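Re: [toyswap] Bricks for the Grurndale table, washing + sorting
11/2/19

Quick one, have to run out in ten min.

> Does anybody know if the Kushwaha lot got washed yet? There were 653 pieces
> in the tub when we weighed it in (well, that's what the slip said) and the
> Pikine bag on top of that. Also do we sort by color or by size this time.
> Last time it was both and it was a mess.

Washing: started, not finished. Lukewarm water, dish soap, mesh bag, then out on a towel overnight. Please don't put them in the dryer. Check between the studs before you bag anything, drops sit in there forever and then the bag fogs up.

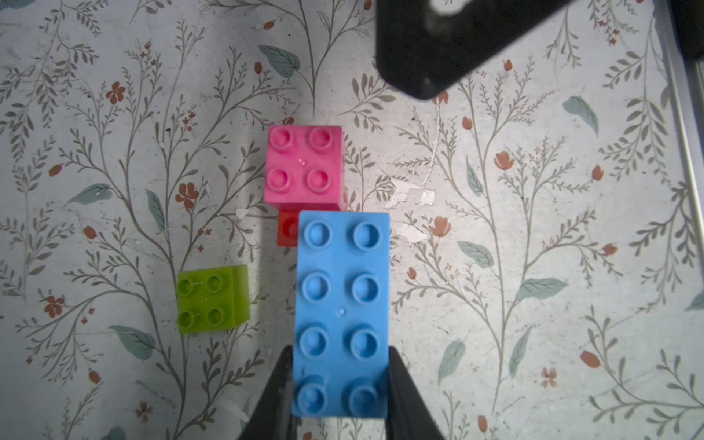
Drop on the pink one, another on the big blue. Not ready to bag.

Sorting: by size. PLEASE. Color looks nice in the bins but the kids at the Dultlow table dig for the 2x4s and dump everything else on the floor. So 2x4s in the long bin, 2x2s in the square one, odd stuff in the shoebox. Mixed colors is fine.

> And are the blues all one set? Some look off to me.

Nope. Two blues at least, a light and a dark. I wouldn't bother splitting them, nobody's building to a plan. If someone really wants matching walls they can pick thier own. 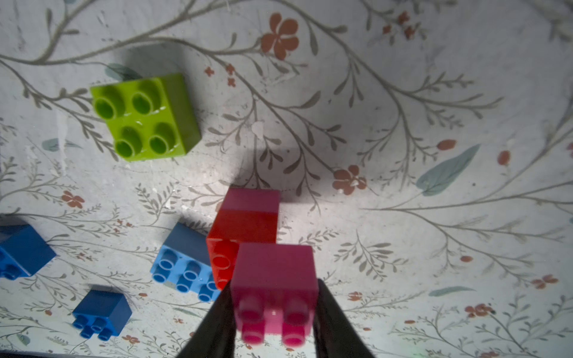

Light blue and the darker blues, with pink, red and green.

Other stuff

- bags: we have 19 of the big zip ones left, need more before the swap. I can get a box of 200 if somebody splits it with me
- bite marks: toss if sharp, keep if just dented
- stickers: cooking oil, leave it a while, wipe, wash again. Don't scrape with a knife, last batch got all scratched up
- Pikine bag has about 209 pieces and I think a few are a different make, they don't grip right. Try each one on a known good brick, if it falls off it goes in the shoebox

I can take one more tub home this week, not two, the kitchen table is full. Who has the lid for the long bin?? It was with the puzzles I thought.

Reply to the list pls not just me, I lose stuff.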